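Natursteinmauern im Garten: Was vor dem ersten Spatenstich zu klären ist

In den letzten Wochen kamen viele Anfragen zu Trockenmauern und kleinen Stützmauern am Hang. Die meisten betreffen Grundstücke in Hovport und in der Siedlung Whiteley, wo die Gärten zur Straße hin abfallen und die alten Holzpalisaden inzwischen morsch sind. Wir fassen deshalb zusammen, was wir in der Beratung am häufigsten besprechen.
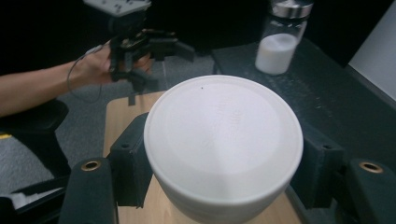 Totico Garten- und Landschaftsbau, Abteilung Mauern und Hangsicherung

Eine Trockenmauer kommt ohne Mörtel aus. Sie hält durch ihr Gewicht, durch die Neigung zum Hang und durch den Verband der Steine. Bis zu einer Höhe von 90 Zentimetern bauen wir sie in der Regel ohne statische Berechnung, sofern oberhalb keine Einfahrt und kein Gebäude steht. Bei höheren Mauern ziehen wir ein Statikbüro hinzu. Ob eine Genehmigung nötig ist, hängt von der Gemeinde und vom Abstand zur Grenze ab. Bitte fragen Sie dort nach, bevor Sie Material bestellen.

Das Fundament besteht aus verdichtetem Schotter. Die Tiefe richtet sich nach Boden und Mauerhöhe. In Hovport ist der Untergrund lehmig, dort heben wir mehr aus als in Whiteley und legen unter den Schotter ein Vlies. Die unterste Steinreihe sitzt immer unter der Geländeoberkante. Hinter der Mauer wird mit Drainagekies aufgefüllt, damit sich kein Wasser staut. An dieser Stelle wird bei Eigenbau am meisten gespart, und von dort kommen auch die Mauern, zu denen wir nach zwei oder drei Wintern gerufen werden.

Beim Stein führen wir derzeit zwei Sorten. Der graue Clinness ist ein plattiger Sandstein und lässt sich gut schichten. Der Muschelkalk ist unregelmäßiger und braucht beim Setzen mehr Zeit, was sich im Preis bemerkbar macht. Muster beider Sorten liegen auf dem Hof aus, auch angewitterte Stücke vom letzten Jahr. Die Farbe verändert sich draußen deutlich.

Für Kunden, die selbst bauen, liefern wir ab 400 Kilogramm frei Bordsteinkante. Kleinere Mengen können auf dem Hof abgeholt werden. Die Rüttelplatte verleihen wir für 100 Euro am Tag, das Abziehwerkzeug ist dabei. Eine Vorbestellung ist im Frühjahr sinnvoll, die Platte ist dann oft vergeben. 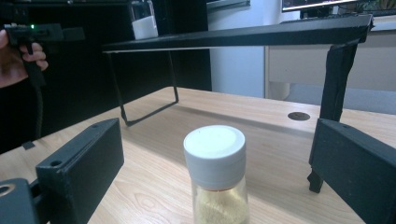

Kann ich die Mauer gleich nach dem Setzen bepflanzen?

Am besten setzen Sie die Fugenpflanzen schon während des Aufschichtens ein, dann bekommen die Wurzeln Kontakt zum Erdreich dahinter. Nachträglich geht es auch, allerdings nur mit kleinen Ballen und in breiteren Fugen. Geeignet sind Hauswurz, Mauerpfeffer und Polsterglockenblume. In den ersten Wochen muss gegossen werden, bei Südlage auch länger.

Wer im Januar bestellt, bekommt den Stein noch zum alten Preis. Die Beratung auf dem Hof ist kostenlos, für Termine vor Ort bitten wir um Anmeldung mit 4 Tagen Vorlauf. Hilfreich sind eine Skizze mit Länge und Höhe sowie eine Angabe zur Zufahrt. Sonntag ist der Hof geschlossen.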